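Planning the Equipment Purchase for a Two-Arm Serving Table
Project report, September
Ohemaa Bawa, Chibuzor Abubakar, Damilola Afolabi

1. What we were asked to do

Our part of the project was the equipment plan. The Seneck group already had two arms and wanted to know what else to buy before the snack counter task could run every day. We had a budget of $2000 and had to stay inside it without touching the money set aside for repairs. Suleiman Adeyemi approved the final list.

2. How we sorted the requests

The first wish list came from everyone who uses the table and was much too long. We put each item into one of two groups. Group A was anything that stops work when it breaks or runs out. Group B was anything that makes work easier. Group A was paid for first.

Gripper finger pads went to the top of Group A. They wear down, and when they do the grasps get worse slowly, so people blame the software. We planned for 8 sets. Spare cables came next. The cable that runs along an arm bends every time the arm moves, and we had no replacement in the drawer.

Group B had a second work light, a better stool and a label printer. We kept the light and dropped the other two.

3. Suppliers

We asked Bestov and Okoro for quotes on the pads and cables. Bestov was cheaper per set but charged for shipping on each order. Okoro shipped free above $200, so we combined everything into one order there. Sadent quoted only for the light and we took it.

4. Props and display pieces

Props were the part we got wrong at first. We had budgeted for food only and forgot what the food sits on. Trays, baskets and clear stands cost more than the snacks do, and they decide where the gripper can reach.

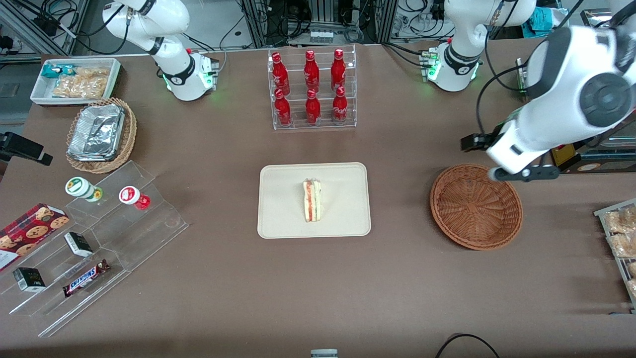 Sandwiches and baked goods have to be replaced often, so we moved them out of the equipment budget and into a monthly supplies line. Bottles and jars last much longer and stayed with equipment. Foil containers dent, and we listed them under supplies too.

Abimbola Tamuno pointed out that clear acrylic scratches when it is wiped with paper towels. We added soft cloths to the order and one spare stand.

5. What is still open

We have no good number for how long the finger pads last. The log sheet by the table now has a column for it, and the next group should check it before reordering. The spare stand is on back order. Storage for the props is also not settled, and the shelf we wanted is being used for cables.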